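# Gallery: does a good score in the simulator mean anything?

*Supplementary page to the Hiltar rank-agreement study. Text and captions by Chaimae Helmy, renders by Aníbal Magalhães.*

I was asked to put together a gallery for this study and agreed on the condition that I could write the captions myself. Most project galleries I have seen in this field are highlight reels. You get a row of handsome renders, each one caught at a moment when the arm is about to do something clever, and by the time you reach the table of results you already believe in it. I have been on both ends of that, and I would like this page to do less selling.

So, the background. Hiltar is a simulated room with one arm, one cabinet and a set of household objects that can be moved about between runs. It exists so that people can compare control policies without tying up a real arm for weeks. You take a policy that was trained on real footage, drop it into the simulated room, run it many times, and write down how often it finishes the task. The hope is that policies which do well in Hiltar also do well in the real lab, and in the same order. That last part matters most to us. If policy A beats policy B in the simulator, will it beat it on the bench?

The paper says "mostly." I signed the paper and I still think "mostly" is doing a lot of work.

We ran 400 scored episodes per policy in the simulator and 60 on the real arm. Anyone can see the trouble there. The simulator number has a nice tight error bar and the real number has a wide one, and when you plot one against the other the eye follows the tight one. A policy can move a place or two in the real ranking on a handful of unlucky grasps. We say so in the limits section, which is on the second to last page, where limits sections live.

## The tabletop view

The policies do not get to see the room the way you would if you walked in. They work from camera views, and a view looking down on the board is the one that gave us the most arguments. Everything a policy decides about the drawer or the bowl has to come out of a view where some things are whole and some are not.
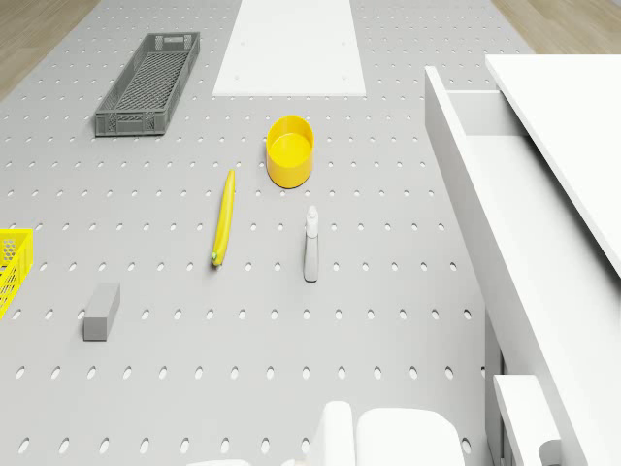

*Looking down on the board: bowl, banana, spray bottle, two crates and the open drawer, with the gripper at the bottom edge.*

I have grown suspicious of how clean this view is. Our real lab has overhead lights that hum and change color as they warm up, and a window that nobody has found a good blind for. The real board has scuffs. The simulated board has none, and its holes are exactly as dark as each other. Aníbal's position is that this does not matter as long as the policy ranks come out the same. Mine is that we only tested a small family of policies, all trained on similar data, and that they might all be untroubled by clean boards for the same reason. A different kind of policy could fall apart on it, or get a free ride from it, and our correlation would never have warned us.

We did try to check. There is a variant of the room, which we called Drirnatska in the code and which kept the name, where lighting and surface textures are changed at random before each run. Scores went down for every policy in that variant. The order changed in 2 places. In the paper this is described as "largely preserved." I would have written "changed in 2 places" and left readers to make up their minds.

A word about the drawer task, too, while we are on the tabletop. A run counts as a success if the drawer has moved past a set distance when the clock runs out. That's all. A policy that hooks the handle and pulls smoothly gets the same mark as one that rams the cabinet, catches an edge on the way back and drags the drawer out by luck. I sat through 426 recorded runs one October with a notepad and sorted the successes into ones I would be happy to see near a real cabinet and ones I would not. It was dull work. The split was worse than I expected and it was different for each policy, so it isn't a constant you can subtract and forget.

Those hand labels are in the data release, under a folder named for the El Khatib protocol, the sorting rules I borrowed and then bent to fit. If you disagree with how I sorted a run, please do write. I disagree with some of them myself now. My early labels are stricter than my late ones, and I can only blame the hour and the chair.

## The room view
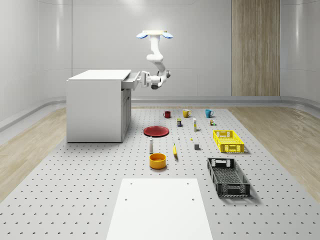

Success rates hide where the failures happen, and I think that is the biggest hole in the method. Two policies can both open the drawer half of the time and be bad at completely different things, one of them losing its way on the approach and the other closing its fingers a little too early. For that reason I prefer to look at runs from out in the room, where the whole arm is in view and you can judge its posture along with its fingertips. The arm hangs from the ceiling here, bent at the elbow, with the gripper reaching out level to a drawer that is only partly open. From a single still like this I can't tell you whether the fingers have the handle or are still on their way to it, and neither could the two colleagues I asked. Yet that is exactly the moment where our policies differ most. If I were starting over, I would score the approach, the contact and the pull separately, and I would accept a messier table in return.

The other thing I keep coming back to is clutter. We wanted the objects to act as distractors, so that a policy couldn't succeed just by heading for the only thing around. Fine idea. But mugs, a plate and crates sitting out on a platform are no distraction at all to an arm working up at a cabinet drawer, unless the policy is already confused. When we moved objects around on the platform, the drawer scores hardly changed. The first draft called that "robust to clutter." I asked for it to be taken out, because all it showed is that things which are out of the way are out of the way. It was replaced with a sentence I can live with.

For the pick-up tasks the clutter does bite, and I believe those results more. Asking for the banana when there is a yellow bowl next to it tripped up every policy we tried at least some of the time, in the simulator and on the bench both. That is the single finding here that I would repeat at a dinner table. The mix-ups weren't the same ones in both places, though. In the simulator the usual failure was going to the wrong object. On the bench it was going to the right object and fumbling it. You can get matching scores out of that, and we did for one policy, and on the plot it shows up as a dot sitting right on the diagonal. It looks like our best result.

## What I would and wouldn't use it for

I use Hiltar most weeks. It's good at catching a policy that is plainly broken, and it does so before anyone has to stand next to a real arm with a hand on the stop button. It is cheap to run overnight. If a new version of a policy drops by a large margin in the simulated room, I have never once regretted holding it back.

What I won't do is pick between two close policies with it. I have seen the Huden group do this in a talk, with our plot on the slide, and it made me want to slide under my seat. A gap of a few points in the simulator told us next to nothing about which policy would come out ahead on the bench. The overall correlation is high because our weakest policies are very weak and our strongest are quite strong, and a line drawn between two far-apart clumps will always look convincing. Take out the weakest ones and the figure drops a good deal. That calculation is in the appendix. I would have put it in the abstract.

Aníbal has read this page and wants it noted that he thinks I am too hard on the method, that nobody else in the area even reports bench runs next to simulated ones at this scale, and that the renders took him a long time. The last point I grant completely.

Scene files, per-run scores and my hand labels come with the release. The Drirnatska texture sets are a separate download because of their size. More bench runs are planned on the two policies that swapped places, and I'll add the counts to this page when we have them, whichever way they fall.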